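Local Government and Elections
Handout 6: Drawing Ward Boundaries
Posted March 23, 2023

Reading before class: the Van den Broek report, chapters on Dirketti and Altis. Skip the annex on school districts.

1. What a ward is for

A ward is an area that elects its own member or members to a council. Its boundary decides who votes with whom. Two councils can have the same voters and the same number of seats and end up with different majorities if the lines are drawn differently.

In Dirketti the old wards followed parish lines. The parishes were never meant to be equal in population, and by the time of the last review the largest ward had many more voters per seat than the smallest. A vote in the small ward carried more weight. The term for this is malapportionment. Keep it separate from gerrymandering, where the wards may be equal in size but the lines are drawn to help one side. 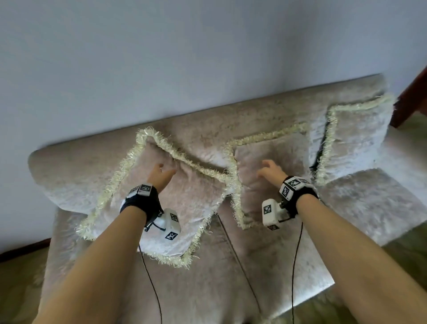
Pale pink sofa and fringed cushions.

2. The usual criteria

Most boundary rules ask for equal numbers, connected territory, reasonable compactness, and respect for existing communities. They conflict more often than students expect. A river valley can be one community and make a long, thin ward. A compact ward can cut a village in half.

The rules in Altis put equal numbers first. A ward there may have up to 2000 registered voters per member, and the commission has to give written reasons for any ward that differs from the average by more than 200. The other criteria apply only after that test is met. Dirketti lists its criteria without ranking them, so the commission there has more freedom and its decisions are harder to challenge in court.

Note the base being used. Altis counts registered voters. Other places count all residents, including children and people who can't vote. The choice matters most in wards with many young families or many non-citizens.

3. Who draws the lines

There are 2 main models. In the first, the council draws its own wards and votes on them. In the second, a separate commission draws them and the council can accept or reject the plan but can't amend it. Rodik moved from the first model to the second after a plan passed by the council was struck down. Read the court's summary in the report before class and mark where it discusses intent.

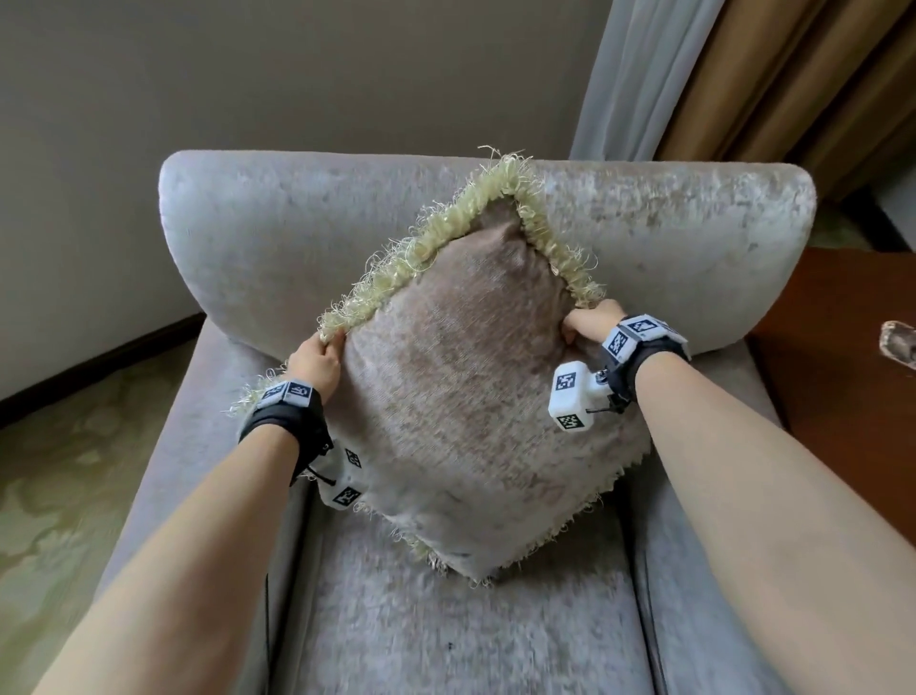

One student wrote on the course page that the second model only moves the argument back a step, to the question of who appoints the commission, and asked whether Rodik had really gained anything. We will take this up in discussion. The appointment rules are in the report, right after the court summary. Compare them with the rules for Altis, where each party group names the same number of members and those members choose the chair.

4. Edges and split communities 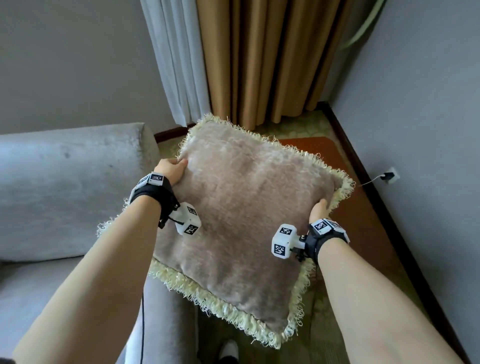
Most objections at a public hearing concern a small part of the map. The center of a ward is rarely disputed, and people who live there may not know a review is going on. Think of the cushion: a solid square in the middle, and loose strands going out in every direction along all four sides. The streets at the edge of a ward are like those strands, and the commission has to assign each one somewhere. In Dirketti the dispute was over a single road of houses behind the rail yard, which was moved twice between drafts.

5. For next class

Bring a one-page answer to one of these.

Should equal numbers always come first? Use Altis.

Should a commission see past election results while it works? Rodik prohibits this, Dirketti allows it.

Drafts of the term paper outline are due at the same time.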